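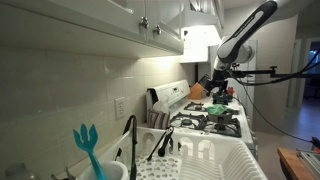
Cloths on the cooker: a green one over the rim of the pot, a striped one at the front corner.

Cloths, pots and the top of the cooker: which tips are worth the bother?

I have been reading kitchen tips for longer than is good for me, and I have come to distrust most of them. They get copied from one page to the next until there's no telling who tried them first, or whether anyone did. So this page is a sorting exercise. I took the advice that gets handed round about cooker tops, tea towels and the bit of worktop either side, tried what could be tried in my own kitchen in Clastier, and kept what earned its place. It is a shorter list than I started with.

The cloth question

Start with cloths, as they end up everywhere. Every kitchen I have ever cooked in has had one over the edge of a pot, one on the corner of the cooker and a third that has gone missing. The usual advice is to have a colour for each job: one for hands, one for dishes, one for spills. Fine in theory. In my house the system lasted until the first time somebody dropped a jug of milk, and after that any cloth was a spill cloth.

What does work is a difference you can feel. I keep thick waffle ones for drying hands and thin flat ones for dishes, and I can tell them apart with my eyes on the frying pan. Colour I gave up on. Stripes hide tea stains rather well, plain pale cloths don't, and that is all I have to say on the matter of colour.

The other thing is where they hang. A cloth on the front of the cooker is handy, and it is also next to the burners. Mine comes off before I light anything, every time, and goes on a hook on the side of the fridge. The same goes for a cloth over a pan rim. I drape them there when I'm tidying, like everyone, and the rule is that the cloth moves before the knob turns. If you use gas, please don't be casual about this one. Paper goes too: kitchen roll, tissues, the shopping list, the recipe you printed out. All of it migrates to the cooker top the moment there is a flat space going.

Using a damp cloth as an oven glove is a bad idea and I am always surprised to see it recommended. Heat comes through wet cotton fast. Dry and folded, or a proper glove.

Getting the smell out

Vinegar in the wash, bicarbonate in the wash, both in the wash. I tried all three on a batch of sour tea towels. Both together did nothing I could detect, and any school science book will tell you why: they cancel each other out and you have paid for salty water. Vinegar alone helped a bit. What got rid of the smell properly was a hot wash with ordinary powder, no softener, and drying them the same day. Softener is the villain in most stories of tea towels that push water about without soaking any up.

Boiling them in a pan on the hob is the old method and it does work. Use a big pan, keep an eye on it, let the whole thing go cold before you go fishing about in it. I do it perhaps twice a year, when I'm feeling virtuous.

Grates

Cast-iron pan supports attract more nonsense than anything else in the kitchen. I have been told to leave them overnight in a bag with ammonia (I won't, the smell alone), to put them through the dishwasher (mine came out dull and with rust at the feet), to rub them with half a potato, and to bake them.

What I do now:

Lift them off when everything is stone cold.
Scrape the worst with an old wooden spoon or a bit of plastic.
Hot water, washing-up liquid, a stiff brush.
Dry them straight away with a cloth you don't love.
Put them back and run the burners for a couple of minutes to finish drying, with nothing else near.

If yours are bare iron, wipe on the thinnest smear of cooking oil afterwards. If they are enamelled, leave the oil out — it just goes sticky and you'll be scraping it off again next month. Check your instruction book if you still have it. I found mine behind a drawer.

Lining the cooker top with foil is a tip I would like to see retired. It looks neat for a day. On gas it can get in the way of the air the burner needs, and the manufacturers of every cooker I've owned have said not to.

White cookers

People say you should never buy a white cooker because it shows everything. Well, yes. So does stainless steel, with fingerprints on top. A white one at least takes an ordinary wipe with washing-up liquid and looks clean afterwards, which I could never say of the steel one I had before. The raised panel at the back is the part to watch. Fat lands on it, warms up every time you cook, and goes a sort of amber. Wipe it while it is still fresh and it takes seconds. Leave it for a season and you will be there with a toothbrush.

Cream cleaner will shift the amber. It will also, in time, shift the printing off the controls. I learned this on the old cooker and spent the last of its life guessing which knob was which.

Tiles behind the hob

Square tiles in a pale shade are about as forgiving as a kitchen wall gets. The tiles themselves aren't the trouble, it's the grout. Toothpaste on grout is a favourite of the tips pages and I gave it a fair go on one line of tiles near the kettle. It made the kitchen smell of mint. Bicarbonate paste and a nail brush did better for a fraction of the cost, and a cloth with hot soapy water every time I clean the hob did better than either, as the grease never got the chance to settle.

Spare a thought for sockets when you are splashing about on a tiled wall. Wring the cloth right out before you go near one, never spray at it, and switch the power off first if it needs more than a dry wipe.

Lights under the cupboards

I was against these for years. They seemed like showroom stuff. I take it back, mostly. A warm strip along the bottom of the wall cupboards lights the worktop where your own body would throw a shadow, and chopping in the evening is a good deal easier. The drawback is that it shows up every smear on the tiles, at a low angle, without mercy. Ours came from a shop called Bondum and cost more than I wanted to spend. The cheaper Laseo one we tried first fell down twice, so clean the underside of the cupboard with something that cuts grease before you stick anything to it. That may have been my fault more than theirs.

The underside of the cooker hood gets forgotten as well. Reach up and touch yours. If your finger comes away tacky, the filter wants doing: metal ones can soak in the sink with very hot water and a good spoonful of washing soda, paper ones need replacing.

Knife blocks

Wooden blocks get a bad name for being dirty inside, and there's something in it. Crumbs drop down the slots and stay there. Turn the block upside down over the sink and knock it, and prepare to be disgusted. After that, a bottle brush or a pipe cleaner down each slot, a little soapy water, and leave it upside down until it is dry right through. Mine takes two days at least.

Only put dry knives in. That's most of the battle. And keep the block out of the path of steam and spitting fat if you have the room. Mine used to stand right by the hob as there was nowhere else, and the handles were always greasy. It has since gone to the far end by the bread bin, where it is less handy, and I grumble about it when I'm cooking.

Things I tried and dropped

Lemon halves rubbed on taps. Smells nice, does a little for limescale, and you then have to rinse off the lemon.

Newspaper for shiny surfaces. My hands went grey. A dry microfibre cloth is better.

A bowl of coffee grounds by the cooker to soak up smells. It smelled of coffee and fried onions.

A special rack for pan lids, from the Daneshvar range. Takes up as much room as the lids did.

What stayed

Cooker top cleared before bed, pot washed or at least soaking, cloths in the basket and fresh ones out for the morning. It takes me ten minutes if the pan is not burnt. If the pan is burnt, cover the bottom with water, bring it to a simmer and leave it alone till after breakfast. I have seen cola suggested for that too. I haven't tried it and I'm not going to buy a bottle to find out.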